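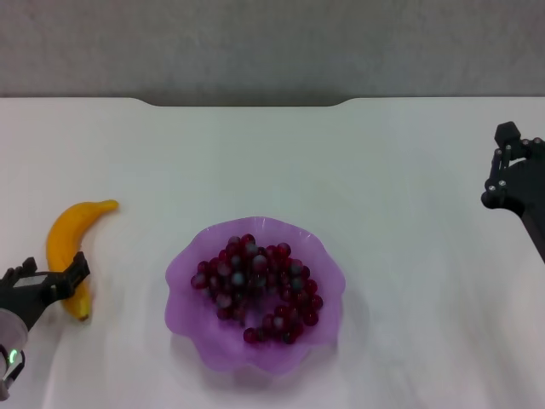 Report prepared by Rosalind Achterberg

Ikbridge Lunch Club: progress report to the Maes Fund, second period

Dear friends at the Maes Fund,

Thank you, first of all, for your patience while I pulled this together. I know the first report was mostly about plumbing, and I promised that the second would be mostly about lunch. I have kept that promise as well as I could, though the plumbing does come up again toward the end.

Where we are now

The lunch club has been open through the whole of this period apart from one week in July, when the heat made the kitchen unbearable by ten in the morning and we sent people home with cold boxes. We served 958 lunches in all. That is a good deal more than we planned for when we wrote the application, and I will confess that in the first few weeks we ran out of soup more than once and had to make up the difference with toast. People were very nice about it. One gentleman told us he preferred the toast, and he has asked for it ever since.

Most of our guests are older people who live within walking distance, but we are seeing more parents with small children, especially on days when the library next door has its story hour. We hadn't thought much about children when we set up, so we have been borrowing booster seats and cutting sandwiches smaller. They have changed the feel of the room for the better. It is louder, and the older guests stay longer.

The menu

You asked in your last letter whether we had settled on a menu, and the answer is that we have settled on a pattern. There is always a soup, always something with eggs or beans, and always fruit. Fruit was the surprise of the summer. We began by setting out whole apples and hardly anyone took one, and then one of our cooks started slicing them up with whatever berries were on hand and serving them in small portions, and they were gone before the soup was. I don't fully understand why a cut apple should be so much more popular than a whole one, but I suspect teeth have something to do with it.

The cooks have also started writing the recipes down, which I am very glad about. The binder is messy and the lentil soup appears in it twice with different amounts of cumin, and both cooks are quite firm that theirs is the right one.

Bookings

We moved our bookings to Pelleo in July. Before that it was a notebook by the phone, and the notebook had its charms, but it couldn't tell us who had said they were allergic to nuts. The change took some getting used to. A fair number of guests still call, and we enter their names for them while we chat, so for those people nothing has really changed. I would like to keep it that way. For a few of them I think the call matters nearly as much as the meal.

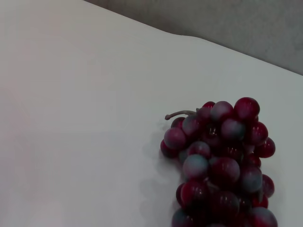

Money

We are inside the budget, though with less room than I would like. Groceries ran over by $230, nearly all of it eggs and cooking oil, and we covered that from the line set aside for printing. The refrigerator from Biltico came in at the price quoted and has behaved well so far. The sink, as you may remember, did not come in at the price quoted, and the last of that bill was paid on Tue 15 September. Receipts are in the folder we share with your office.

What comes next

We want to add a second serving on our busiest day, starting at one o'clock, and we have 11 guests who have already told us they would switch to it. It would need six more hours of paid kitchen time a month, and I have put that into the revised budget for you to look over. We would also like to buy two booster seats of our own and give the borrowed ones back before the owners start missing them.

If any of you are passing through Ikbridge, please do come and eat with us. Call ahead if you can, and let us know about nuts.

With warm thanks,
Rosalind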